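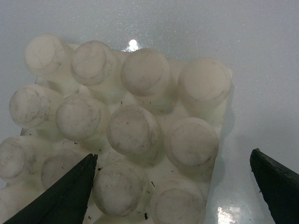

October, morning session. Workshop notebook, Vanstead room. Entry by Kerstin Albers.

The purpose of this session was to settle the cleaning and storage procedure for the plastic peg blocks before the new shelving is filled. The matter was left open at the end of last month, when Refilwe Mnguni reported that blocks were going back on the shelf in whatever condition they came off the bench. The block on the bench this morning is a fair sample of the problem. It is the milky, translucent kind, and the tops of the pegs carry grey smudges and fine dark scratches, with one at the far end of its row a good deal cleaner than its neighbours. Several of the tops have a ring outline, and these should be looked at separately when the cloth test is done, as grime may sit in the line of the ring.

Method agreed with So-ying Lam. Lukewarm water and a small amount of dish soap, soft cloth only. No scouring pads and no solvent of any kind until we have an answer from the supplier (Zadinbridge), to whom Pak-hei Wan wrote last week. The pegs are to be wiped singly, top first and then down the side to the base. A soft toothbrush may be used between the rows. Rinse and stand on the rack with the pegs facing down. Do not dry with paper towel — it leaves lint in the corners, and the lint is harder to get out than the original dirt.

Marks that remain after two passes are to be treated as scratches and left alone. Refilwe asked whether polishing should be tried. My view is that it should not, at least for the present. A polished top will sit lower than the others, and the blocks are used for height comparison as often as for anything else. Aiguo Xu disagrees and would like to try one corner peg on a spare block from the Ghasemi set. This was allowed, provided the block is labelled and kept out of general use. Result to be entered here by Aiguo.

Storage. The blocks are now on open shelves, stacked directly on one another, and I believe most of the scuffing on the tops comes from this. From now on a sheet of felt goes between each pair. We have 20 sheets cut already. Pak-hei has found the remainder of the roll, catalogue no. 772, in the lower cupboard, and will cut more to the same template when the large shears come back from sharpening. No stack is to be more than three high.

Labels go on the short side of the tray and never on the plastic. The old Clarnar labels have left glue on a number of pieces, and it picks up dust within days. So-ying has been lifting the glue with cooking oil and a fingernail, which is slow but does no harm that we can see. Wash with soap afterwards, or the next label on the tray will not hold.

Budget. A limit of 200 dollars has been approved for cloths, felt and trays together. Receipts to me.

Outstanding:
Reply from Zadinbridge on solvents (Pak-hei).
Polishing trial, one peg only (Aiguo).
Second rack for drying. The present one wobbles at the left foot.
Check whether the felt sheds on damp plastic. If it does, overnight drying becomes compulsory.

Added, 4:20 p.m. Felt does shed on damp plastic. Overnight drying it is. K.A.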